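Stedlow, May

Survivor group asks what "awareness" money has bought

Plukari, a support and advocacy group for adults who were abused as children, today released its review of awareness campaigns in the Stedlow area. The group does not think much of most of them.

The review looked at 13 campaigns. It found plenty of ribbons, slogans and panel talks. It found far less on what happens when a person picks up the phone and asks for help.
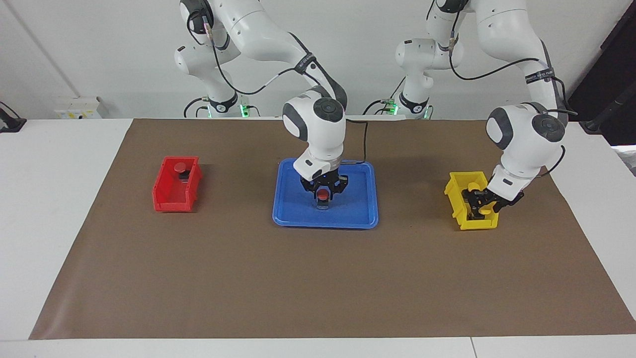 "We keep being told that people are talking about this now," said Mohcine El Ouafi, who wrote the review and reported his own abuse as an adult. "Fine. Who are they talking to, and does that person call back?"

Plukari asked 400 survivors about their first try at finding a counselor. Of those who replied, 83 said they gave up before a first visit. The group warns that its survey was not a random sample and should not be quoted as if it were.

El Ouafi also questions the habit of asking survivors to tell their stories on stage for free. Only five of the campaigns paid their speakers, and he could find no record of anyone checking on them the following week.

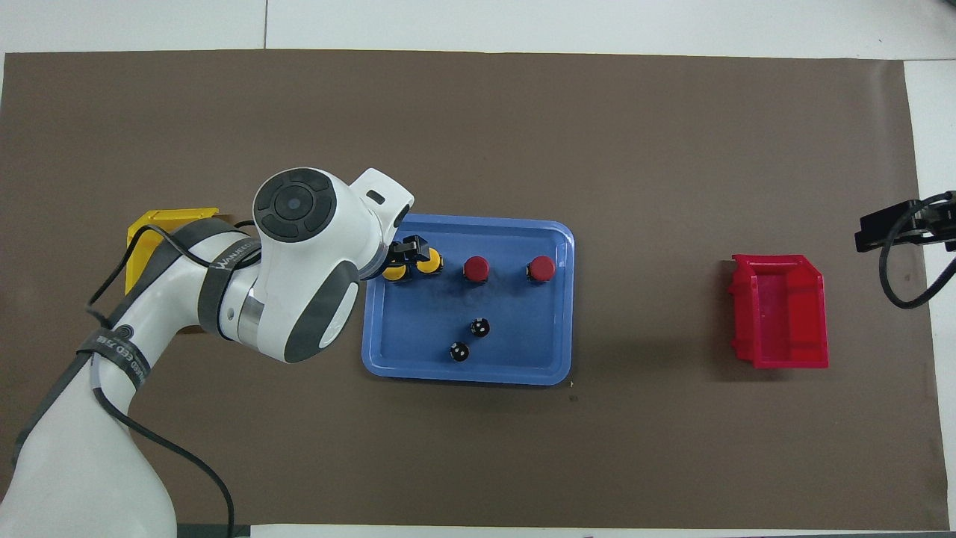

Duser, the county's largest campaign sponsor, has said it will "reflect on the findings." Plukari would prefer a date and a budget line.

The full review can be read at the Desmet Library front desk or requested from Plukari by mail. El Ouafi will take questions there at 6 p.m. on the day of release. Survivors who attend will not be asked to speak, give a name or sign anything.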